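家里螺丝和小零件的整理方法

我搬到现在的房子以后,有一间很小的工作间,放一张桌子、两个柜子。中文不是我的母语,写得慢,有些工具的名字可能和商店里叫的不一样,请大家原谅。下面写的都是我自己在用的方法,想到哪里写到哪里。

一、先分开,再买盒子

很多人先买一个大的分格盒,回家再想怎么放。我以前也是这样,买了一个Plimard牌的盒子,有18个格子,结果一半的格子太小,长螺丝放不进去,只好斜着卡在里面,每次打开都掉出来。后来我把所有的螺丝倒在一块旧毛巾上面,先按用途分:木头用的,金属用的,墙上用的。分完以后再量最长的一颗,然后才去选盒子。

毛巾比报纸好用,螺丝不会滚。颜色最好选浅的,黑色的小螺丝在深色布上很难找。

二、头的形状比长度重要

找螺丝的时候,我手里通常已经拿着螺丝刀了。所以我的第一层是按头的形状分的:十字一层,内六角一层,一字的很少,放在一个小铁罐里。长度放在第二步。如果按长度分,同一个格子里会有三种头,拧到一半要换刀,很烦。

内六角扳手请和内六角螺丝放在同一层。我用一根橡皮筋把一套扳手捆起来,缺了哪一个马上看得出来。橡皮筋用久了会粘,夏天要检查一下。

三、标签怎么写

标签写在盒子的正面,不要写在盖子上。盖子会换错,换错一次,以后就不相信标签了。我用普通的白色纸胶带和铅笔,写错了可以撕掉。油性笔看起来漂亮,可是擦不掉。

写法尽量短,例如“木 4×30”。如果不知道规格,就写它原来在什么东西上,例如“书架剩下的”。这样的标签不专业,但是两年以后还能看懂。

四、桌面要留出一块白的地方

做细的工作,桌面的颜色很有关系。我试过深色的垫子,也试过木头本来的颜色,最后还是觉得白色最好。小东西放在白色上面,边和角都清楚,也容易看见有没有放正。如果桌子不是白的,可以铺一块白色的板,四个角用双面胶固定。
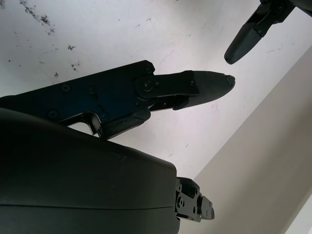
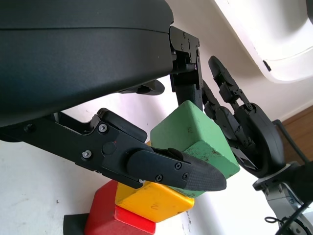
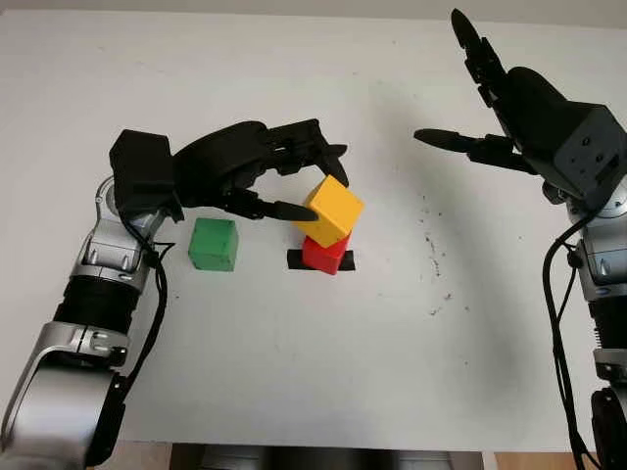
最后一张:白色桌面,黄色方块斜放在红色方块上。

桌面每天收工的时候擦一次。用微湿的布,从里面往外面擦,下面用手接住碎屑。不要用嘴吹,金属屑很容易进眼睛。如果有胶水的痕迹,先用塑料卡片慢慢刮,刮不掉再用一点酒精,先在不明显的角上试一下。

五、拆东西的时候的顺序

拆一件家具或者小电器,我在桌上放一张纸,在纸上画一个很简单的外形,每拆一颗螺丝,就放在图上对应的位置。怕碰到的话,可以用胶带粘住。有的外壳看起来螺丝都一样,其实有一颗短一点,装错的时候会顶坏塑料。

拆下来的零件按顺序从左往右放,装的时候从右往左拿。中间如果要离开,去吃饭或者接电话,就在最后一件旁边放一个瓶盖作记号。

如果螺丝太紧,不要马上加大力气。先往紧的方向轻轻转一点,再往松的方向转。刀头一定要合适,差一号也会把槽拧坏。槽已经坏了,可以垫一小块宽橡皮筋再拧,木头上的螺丝用这个办法我成功过几次,金属上的不太行。

六、叠放的盒子

小盒子叠起来省地方,但是叠得太高,就只会用最上面的那一个。我的习惯是最多叠三层,重的在下面,常用的在上面。上面的盒子比下面的大的话,一定会歪,拉抽屉的时候就倒了。大小一样的盒子可以在四个角各贴一粒小的防滑胶粒,家具脚用的那种就可以。

我有一排Venard的透明小抽屉,总共41个,是从一家关门的店买来的二手货。透明的好处是不用标签也知道里面是什么,坏处是晒太阳以后变黄变脆。现在放在没有窗的那面墙上。抽屉的后面没有挡住的部分,拉得太快会整个出来,我在里面粘了一小条毛毡,拉到最后会有一点阻力。

七、不知道是什么的零件

每个家里都有一罐这样的东西。我的规则是:一个500毫升的玻璃罐,满了就要整理。整理的时候,认得出来的放回去,认不出来而且生锈的丢掉,弹簧和垫圈全部留下。垫圈用一根铁丝串起来,挂在钉子上,按大小排,要用的时候拿下来试很快。

旧的塑料膨胀管我不留,颜色变白的已经没有弹性了。

八、防锈

工作间如果潮湿,盒子里可以放一小包干燥剂,鞋盒里拿出来的也能用。Evia的那种大包,一包100克,我觉得放在柜子里合适,放在小格子里太占地方。木头盒子好看,可是自己会吸水,铁的东西放在里面要多看几次。

已经有一点锈的螺丝,可以泡在白醋里一个晚上,第二天用旧牙刷刷,冲水,擦干,再抹很薄的一层油。镀锌的不要泡,会把表面的一层泡掉。泡醋的时候开窗,味道很重。

九、灯

桌上的灯从左边照过来,我是右手的人,这样手的影子不会挡住。左手的人请反过来。如果只有天花板上的灯,可以在柜子下面加一条灯带。我用的是Pickering的夹灯,夹子很紧,夹在薄的板上会留下印子,要垫一块布。

三月的时候我会把全部盒子拿出来擦一次,顺便看看什么快用完了,写在柜门里面的纸上。去五金店以前用手机拍一下这张纸,比带着纸去方便。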